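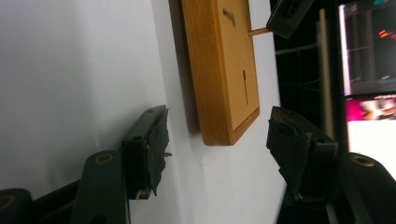 Hartmut Frerichs left the house at Illalow to three people who had never liked each other, and he left the contents to whoever could agree on what they were. That was the wording. Rosemarie Görtz read it out in the hall in her coat, and then read it again more slowly, as if the second time it might turn into something a solicitor would have written. Libor Malý said it was typical. Dede Odoi, who had come up on the early train with a bag of cheese rolls, said it seemed reasonable enough and how hard could it be, and looked about for an easy one to start with. She picked the wooden board on the white wall, with its thick honey-coloured frame and its paler middle, and a thin dowel sticking out of the right-hand side for no purpose that any of them could name.

"Key rack," said Dede.

"It's not a key rack," said Libor. "A key rack has hooks."

"There's something up there that might be a hook."

"It might be a screw. And there's one of it."

"Then it's a rack for one key."

They all leaned in. Low down on the panel, over towards the right, there was a thin dark mark with a fatter bit at the top. Dede said it was a key. Rosemarie, who had left her glasses in the car, said it was painted on. Libor said that if you had to stand this close to a key to know it was one, the rack had failed.

"Touch it," said Dede.

But they couldn't touch it. The will was firm on that. Things were to be agreed by looking, Hartmut having held for most of his life that people handled objects to avoid thinking about them. He had once made a plumber describe a tap for ten minutes before letting him near it. The plumber had charged for the ten minutes, and Hartmut had framed the bill.

So they looked. Rosemarie fetched her glasses, which made things worse, as she could now see the mark clearly and still wasn't sure. She wrote "board, wooden, with mark" on her pad. Libor said that wasn't agreeing what it was, that was only describing it, and Rosemarie said that in her experience of wills there was very little between the two.

"What about the stick?" said Dede.

"Dowel," said Libor.

"You see, we agree on something."

"You said stick."

"I'm coming round to dowel."

It stuck straight out sideways, and there was a dark, squarish lump at the far end of it, hanging at a tilt. Libor's opinion was that the lump was clipped on. Dede's was that the dowel went into it. Rosemarie said that Hartmut had been married, briefly, to a woman who dried herbs, and they considered this for a while without getting anything out of it.

At eleven Detlef Oltmanns came across from next door with the spare key, which he had kept for 18 years on the understanding that he would never need to use it. He was a broad, slow man in a Cindetti cycling jersey, and he had not been seen on a bicycle. They asked him about the board.

"Oh, that," said Detlef.

They waited.

"He was always very particular about that," said Detlef, and asked if those were cheese rolls.

He had two. Between them he told a long story about a tin of Fadonum, the wood oil, which Hartmut had borrowed and brought back with less in it and a note explaining why. They could not discover whether the oil had gone on the board. Detlef thought it had gone on a chair. He thought the chair had gone to Hartmut's sister. He was certain about the note.

"And the key?" said Rosemarie. "Where did his own key live?"

"In his pocket," said Detlef. "Where would you keep a key?"

Libor looked at Dede for rather a long time.

They moved on to the white thing, on the theory that nobody could fall out over that. 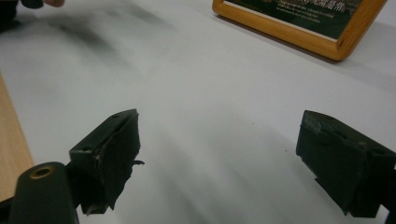

The white thing, taken from close up.

"Tablecloth," said Rosemarie at once. She was tired by then and wanted to write down a noun.

"Paper," said Libor.

"It's enormous."

"Paper can be enormous. It comes on rolls."

Dede bent over it with her hands held behind her back, like a visiting duchess. It was white, certainly. It was a bit grey in places, softly, the way white things are when you give them your full attention, and there were faint streaks in it which a tablecloth might have got from ironing and paper might have got from anywhere. She blew on it. Libor said blowing was handling. Rosemarie checked the will and found that it didn't cover blowing, and so for a minute or so all three of them blew, and Detlef, who inherited nothing either way, blew as well.

It didn't settle the matter. Libor, pink in the face, said that with respect he had worked in stationery for 30 years. Rosemarie said that with respect she had eaten off a tablecloth for longer than that. Dede remembered that she had once spent an evening in this house, the last night of Ramadan, when Hartmut had heard from somewhere that she would be hungry after dark and had cooked for 8. There had been the two of them. He had put down something white for her to eat on, and apologised for it, and she could not for the life of her remember whether it had rustled.

"What did he apologise for?" said Libor.

"He said it was the wrong one."

"The wrong cloth, or the wrong paper?"

"Just the wrong one."

Rosemarie took her glasses off and rubbed her nose. She had 47 lines on her pad and had filled two of them, neither to anybody's satisfaction. There was the whole of the upstairs to do. There was a shed. Detlef mentioned the shed again, with what seemed to Dede an unnecessary amount of relish, and said there were things in there that he had been looking at since last August and would not care to put a name to.

"Could we agree," said Rosemarie, "that it's white?"

Libor looked for some time. He tilted his head and bent his knees a little, as if there might be a better white lower down.

"Off-white," he said.

Dede put the kettle on. It was a kettle, they were all quite clear about that, and she had it filled and lit before Libor could bring up the question of whether it might be more of a pan.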